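Flultard Bench Cell Rulebook, second edition: a review from the small-lab end of things

I have bought more books about robot safety than I care to admit, and most of them live on the shelf above the coffee maker, where they look very responsible. The Flultard rulebook has been lying open on my bench for 7 months now, which is the nicest thing I can say about any manual. It runs 174 pages, spiral bound (thank goodness, because it stays flat), and it's written for people who run one or two arms on a tabletop and don't have a safety department down the hall.

It comes in two halves. The first is about people: who may stand where, how slow is slow, where the stop button goes and who checks it. I'll admit I skimmed this at first, having read a good many versions of it before, and then went back because the chapter on hand teaching is really very good. It asks you to agree out loud on who has the pendant before anyone leans in. We felt silly for a week or so and now we do it without thinking.

The second half is the one I'd buy the book for. It covers the work area itself, and it's full of the dull little habits that keep a picking setup behaving the same way from one month to the next. Fix your bins to the table and mark their corners, so a nudge shows up right away. Dress your hoses with enough slack for the wrist to turn, then run the full range at low speed and watch the loop the whole way. Write down every object in your test set, and retire the ones that have gone flat or lost their fuzz. Mix your shapes, too. The authors are quite stern about labs that report lovely numbers on a pile of identical cubes, and I laughed, because I have been that lab.

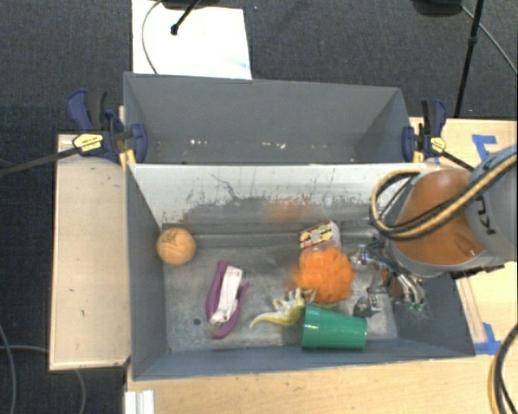
I do like that the book lets you use plain hardware for all this. Clamps and tape are treated as perfectly respectable, provided you look them over at the start of each session, and there's a one-page checklist for doing so that I've copied more times than I can tell you.

Now for my grumbles. The index is poor - I looked for "cables" and found them under "services, flexible" - and the log sheets at the back are too small for normal handwriting. The Jadutus guide has far better forms, though it's drier going and assumes a fenced cell. If you already own the Balmont wall charts, you'll find some overlap in the first half, but very little in the second.

Mine came from Ortuño in October and took roughly 2 weeks to arrive. I'd buy it again, and I'd ask for the larger log pad to go with it.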